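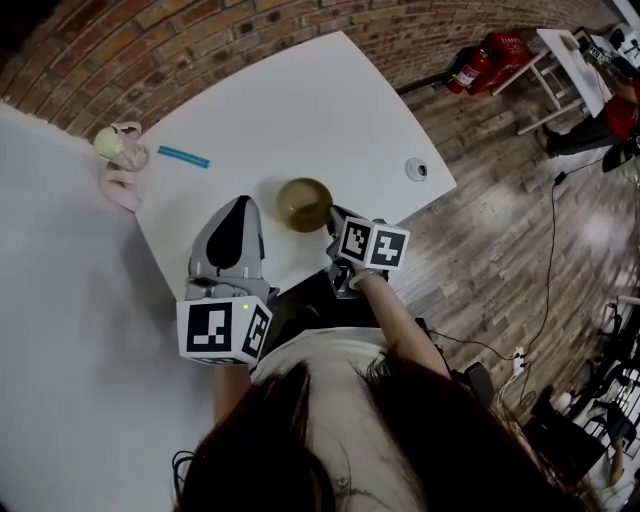 A round bowl on a white tabletop.

LURDALE — Meinecke Releasing has acquired North American rights to "Drimusari," the second feature from writer-director Kanyarat Chaiyaporn, the company announced Wednesday. The film will open in 21 cities in February before expanding to 272 screens the following week.

Set over one winter in a river town, "Drimusari" follows two sisters who return home to sell their late father's ferry and find that a former business partner has a claim on it. The film runs 2 hours and 6 minutes and is presented in Thai and English with subtitles.

The picture was produced by Trevor Bellamy and Abhishek Grewal for Fidside Pictures. Rosemarie Ruppert served as executive producer. Meinecke plans a digital release in the spring, with dates to be set after the theatrical run.

"Kanyarat has made a patient and often very funny film about family and money," said Reinhold Ruppert, head of acquisitions at Meinecke Releasing. "We believe it belongs in theaters, and we are pleased to give it a wide opening."

"The river sound was mixed for a large room," Chaiyaporn said. "I am grateful that audiences will hear it that way first."

The agreement was negotiated by Ruppert for Meinecke and by Grewal on behalf of the filmmakers. It covers theatrical, home video and television rights in the United States and Canada — airline rights are excluded and remain with Fidside Pictures.

Theater listings will be published in January. Requests for press screenings and interviews should be sent to the Meinecke Releasing publicity office in Lurdale.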